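The small hanger that took over sock day

Socks are the slowest part of laundry. Shirts go on hangers, towels go over a bar, and sheets can be thrown across a door if it comes to that. Socks have to be handled one at a time, and a household of four can easily get through 70 of them before the basket is full enough to bother with.

In Plorstead, where many of the older apartments have no room for a dryer, people have been dealing with this in the same way for years. They use a clip hanger, a single hook at the top and a row of clips along the bottom. It hangs from a shower rail, a window latch or a ceiling beam, and it holds a few pairs in a space not much wider than a dinner plate.

Ebony Bright sells them at 2251 Goodwin Street, in a housewares store that also carries clothespins by the pound and a wall of replacement mop heads. She took over the store from an aunt and kept most of the stock as it was. The clip hangers used to be on a low shelf at the back. She moved them to the front window in November and has reordered twice.

"People come in for a drying rack and look at the size of it," she said. "Then they see the hanger."

There are several kinds. The large square ones have the clips spread over an open grid and fold flat when not in use. The round ones look like a bicycle wheel on its side. The small ones are made like a coat hanger, with the clips in one row, and are sold mostly for baby clothes, gloves and socks. Some have a plain outline, and some are shaped like a cloud, which adds nothing to how they work but seems to sell.

The clips are the part to look at before buying. Plastic clips are light and come in every color, but the springs are weak and the jaws crack after a couple of winters on a balcony. Metal clips grip harder. On better hangers each one hangs from its own hook, so it can swing and turn, and a broken one can be taken off and replaced. Bright sells spare metal clips for 80 cents apiece.

How the sock goes on is a matter of some argument. Clipping by the toe keeps pinch marks off the elastic. Clipping by the cuff leaves the heavy end at the bottom and lets the opening stay wide, especially if only one side of the cuff is in the clip. Thick terry socks do better this way. Thin dress socks don't seem to care.

Bright's own method is to lay the socks out flat on a board or table before anything goes on the hanger. She sorts them by color, smooths the heels, and then clips them from one end of the bar to the other. It takes a few minutes. When they come down again they go back on the board in the same order, and the pairs are already made.

Socks on the clips, and socks laid out on the board

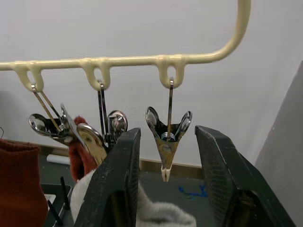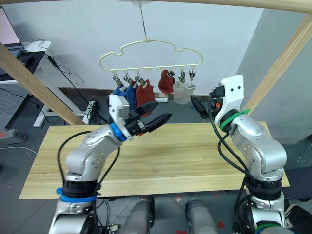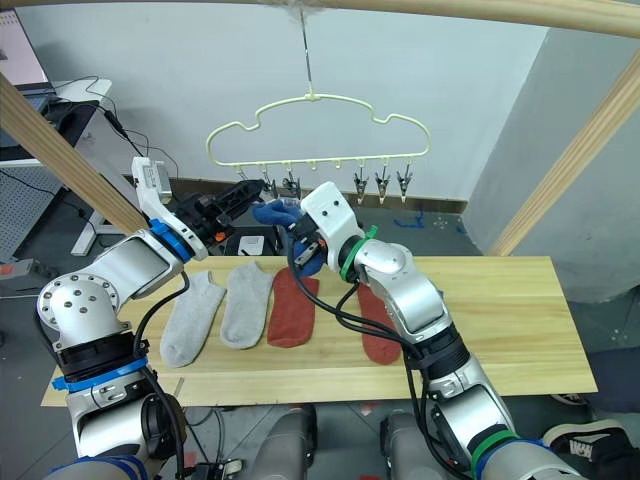 Maëlys Guérin sees no point in laying anything out first. She has hung socks for a family of five in Irkeck since her oldest was born, and she told us she takes them straight from the machine, shakes each one hard and clips it wherever there is a gap. Pairing is for later, she said, and it is a job for whoever complains about the pairs. She did agree on the clips. Her first hanger was all plastic and lost half its teeth in a year, and she now checks the springs with her thumb before she pays.

She also spaces them out, and on this she and Bright are of one mind. Two socks that touch will dry slowly along the side where they touch. If there are more clips than socks, leave an empty clip or a gap between the thick ones. Red and dark blue socks should be kept away from white ones for the first few washes, as a damp sleeve of new dye can leave a pink or gray smudge on whatever it rests against.

Where the hanger goes matters more than which hanger it is. A bathroom with the door shut is the worst place in the apartment. A hallway with a draft is good. Bright hangs hers on a thin wire from a beam over the workbench at home, high enough to walk under and low enough to reach without a chair. In the Ernent district, where the buildings have deep window frames, a lot of people screw a cup hook into the top of the frame and leave it there all year.

Weight can be a problem with the smaller ones. If all the heavy socks are on one side, the hanger tips and the rest slide together at the low end. Start with one at each end and work toward the middle – or put the two heaviest in the center and fill outward.

When the clips begin to show rust, take them off. A rust spot on a white cuff does not wash out, and Bright keeps the spares in a jar by the register.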